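# Linens, Glasses and Candle Wax: Tips From the Hall Kitchen

If you're hosting a big party in a rented hall, or you look after one, the hours before the guests arrive are only half the job. I've been helping out in the kitchen and linen room at Hebden Hall for years, and these are the tricks I use at home now too. Steal any of them!

## Tablecloths

Shake them outside before they go anywhere near the washer. Crumbs turn to paste in the drum, and then you're picking bits of dinner roll out of the hem on the next load.

Red wine comes out best if you get to it the same night. Blot with a dry towel, rinse from the back with cold water, rub in a little dish soap and let it sit while you clear the rest of the table. Joanne Furnival swears by club soda. I've tried it side by side with plain cold water on white cotton and couldn't tell the two apart, so I save the soda for drinking.

Candle wax is easier than it looks. Put the cloth in the freezer for an hour (fold it so the wax faces out), snap off what you can with a butter knife, then lay brown paper over the spot and press with a warm iron. Move the paper often, so you're always using a clean patch. Colored candles may leave a tint behind – a dab of rubbing alcohol on a cotton ball usually lifts it, but test a corner first.
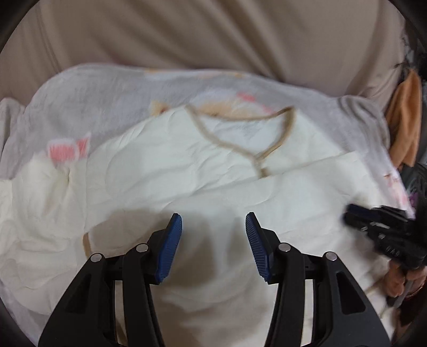
Take the cloths out of the dryer while they're still a touch damp and iron them right then. You'll get through a stack in half the time! Once they're flat, roll them onto cardboard tubes. We had 35 long ones folded on shelves before we switched, every one with a crease down the middle that showed up in all the family photos.

## Glasses

Cloudy glasses are nearly always mineral film. Soak them for ten minutes in equal parts warm water and white vinegar, then wash as usual. If the cloudiness doesn't budge, the glass is probably etched, and it can go to the back of the cupboard for water pitcher duty.

Dry stemware by holding the bowl, never the foot. Twisting the two ends against each other is how stems snap, and I have the scar on my thumb to go with that one. Old, well-washed cotton dish towels leave far less lint than new ones.

Store glasses right side up. The rim is the thinnest part, and they won't pick up that stale shelf smell either.

## Place cards and chair ties

Write the place cards in the same order as the seating chart and keep each table's cards in its own envelope. Imogen Blackburn did this for a reunion of 109 last August and had every card out in less time than it took me to find the ice scoop.

For chair sashes, tie one, get it just how you like it, and measure the tails. Mark that length on a strip of cardboard and carry it with you from chair to chair.

## Coffee urns

Run a full pot of plain water through the night before. It takes care of the dusty taste and you find out about a bad cord while there's still time to borrow another urn. Afterward, leave the lid off until the inside is bone dry.

Next up I want to sort out the silverware drawers. If you have a good way to keep dessert forks from wandering in with the salad forks, leave it in the notebook by the kitchen door.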